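From my kitchen: the bottle and cup clear-out

Well, I finally did it. After putting it off since January, I pulled every water bottle, travel mug and plastic tumbler out of the cupboard next to the sink and made myself deal with them. If you live in Larwood and saw a box of lids by my mailbox last week, those were mine, and thank you to whoever took them!

I blame Seul-gi Ban for getting me started. She wrote in after the last issue to ask how I keep drinkware from taking over (I don't, Seul-gi!) and told me she keeps one bottle and one cup for each person in the house, plus a couple of spares for company. Everything else goes. I thought that sounded awfully strict, but I tried it for our family and I have to say I'm a convert -- the cupboard door closes again, and I can reach the colander without a small landslide.

My own pair is nothing fancy. I went with a tall white insulated bottle and a plain pink plastic cup, and they've been all I've used for days now.
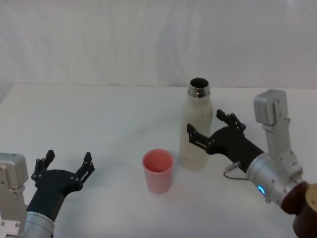
How do you get the stale smell out of an insulated bottle? Put a spoonful of baking soda in it, fill it up with warm water, leave it overnight with the lid off, then rinse it well and let it air dry upside down on a rack.

I do the lids separately, in a bowl, and I pull out the rubber ring first if it comes off. Some of those rings were pretty grim, I won't lie. A butter knife is too sharp for the job (ask me how I know), but the end of a wooden chopstick works great.

The plastic cups are easier. Dish soap and a soft sponge, and please don't use the scratchy side -- once they're scuffed up they hang on to every coffee stain. The ones we're not keeping went to Ha-neul Nam for the picnic bin at the Varkevton garden, where she can always use more. She'd still like a few pitchers, so if you have one gathering dust, drop it off at the shed any morning.

Next time I'm doing the food containers. I've already opened that drawer once and shut it again.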